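How to Hang Curtains So They Look Like You Meant It

Most curtains are hung too low, too narrow and too short, usually by someone standing on a dining chair. I have been that someone. My first pair in the Kollau apartment stopped 7 inches above the floor and looked like they were expecting a flood.

You'll need a tape measure, a pencil, a level, a drill, and a second person who is willing to say "left a bit" without sighing.

Step 1: Measure the wall and forget the window

Put the rod closer to the ceiling than to the window frame. Halfway between the two is the least you should settle for. Then let it run 12 inches past the frame on each side, so the open panels hang in front of wall and your glass stays glass. Write the numbers down. You will not remember them at the store.
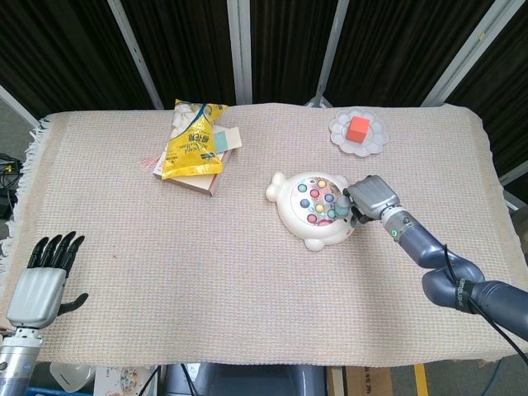
Step 2: Buy more fabric than seems decent

Add up the width of your panels. It should come to twice the length of the rod. One flat panel per side gives you the look of a bedsheet with ambitions. Weight matters too: thin polyester floats about, while a lined cotton or a heavy linen drops straight and stays there.

Step 3: Find something solid to drill into

Studs are best. Where there isn't one, use anchors rated for more than the rod and fabric together. My friend Bo-ram Nam trusted the little plastic plugs that came in the box, and her rod came down in November during dinner – soup was involved. Add a center bracket for anything over 30 inches if the fabric is heavy.

Step 4: Hang, wait, then hem

Leave the panels up for a week before you touch the scissors. Fabric drops. Pin the hem so it just brushes the floor, walk away, come back and check it again in daylight. 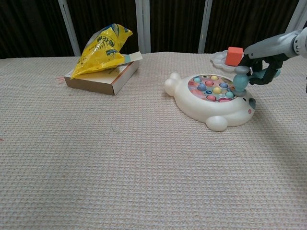
Pale textured cloth against a dark pleated curtain.

Step 5: Train the folds

Steam the panels where they hang, run each pleat down with your fingers, and tie them loosely with strips of old T-shirt. Two nights is plenty. Take the strips off before company comes.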